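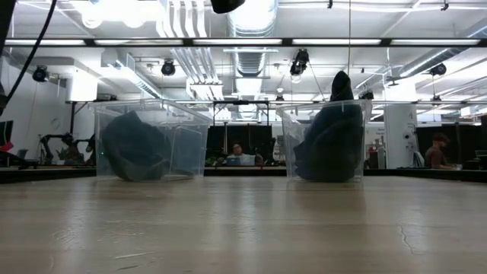 Two clear bins on the table, dark cloth in each.

From: Zewditu Lencho
To: shopfloor-automation list
Date: October 3, 2022
Subject: Re: Can a machine sort the laundry yet?

Gorazd Vukadinović wrote:
> We run 82 bags of work clothes a day at the Dirnar plant. Every
> piece is picked up by hand, shaken out and put in a bin. The
> Graveletti salesman says a two-arm cell could take over that
> station. Has anyone on the list seen one do it with real
> clothes? I don't mean towels.

Gorazd,

Short answer from me is no, not at your volume. I spent two days with the people at Pitau, who are working on the same kind of job.

Moving a piece of cloth from one bin to another is the part that goes best. The arm doesn't need to know what the piece is. It needs a fold to pinch, and a heap of cloth has plenty of those. Dark clothes are harder than light ones, as one black fold looks much like the next to a camera.

Bags are where I would be careful.
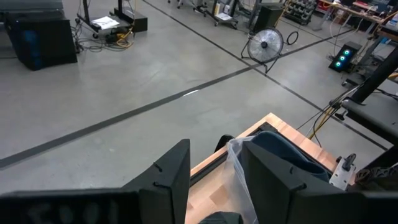
Photo: Z. Lencho

You have dark blue cloth and thin clear plastic lying together, and the fingers have to take one and leave the other. The plastic is shiny and wrinkled, and it shifts when you touch it. A person feels the difference right away. I would ask Graveletti to show you that step with your own bags before you talk about price.

On cost, the quote we got at Tsegaye had 2,242 a month for service alone, with a 10 month minimum. We said no and kept six people on the line. We did buy a powered lift for the carts, and that has been worth having.

If you do go for a trial, send them your worst load. Wet overalls, knotted sleeves, things left in pockets. I can pass on our test sheet if you write to me off list.

Zewditu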